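Jozefína Mikuš
Saturday, March 20, 2021

Bit of a thread this afternoon, as I've spent the week on the planner and would love to talk to someone about it who isn't my cat. Get a tea!

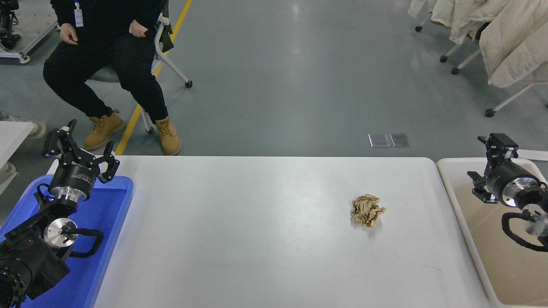

Two arms, one ball of crumpled paper. Tray on either side.

1/ The job sounds so small: pick up the paper, put it in a tray. But a wadded bit of paper has no proper shape, so our old trick of matching against a stored model is no use at all (I did try, for longer than I should admit).

2/ So Rastton, our grasp picker, now looks only at the depth points standing above the table and suggests 16 grasps per look. They get scored on how evenly the two fingers would close, and the folds make that score jump about terribly.

3/ My fix was dull but I'm fond of it. We keep the last six depth readings and take the median before scoring. The suggestions stopped hopping from crease to crease, and I stopped shouting at the log viewer.

4/ Then there's the question of which arm goes. Lekix (the planner) used to pick whichever gripper was nearer, which is fine until the paper sits close to the middle and it changes its mind halfway through a plan. Now the other arm has to be better by a decent margin before it can take over.

5/ Planning time is capped at 700 milliseconds. If there's no path by then, both arms stay put and it asks for a fresh look at the table. I'd much sooner have a slow arm than a surprised one.

6/ I replayed 1134 saved plans overnight and the swapping has gone from all but a handful, and those all have the paper right up by a tray rim. That's Monday's headache.

7/ If you've done anything with soft or crumply things, do tell me how you score your grasps. I'll read every reply, probably twice.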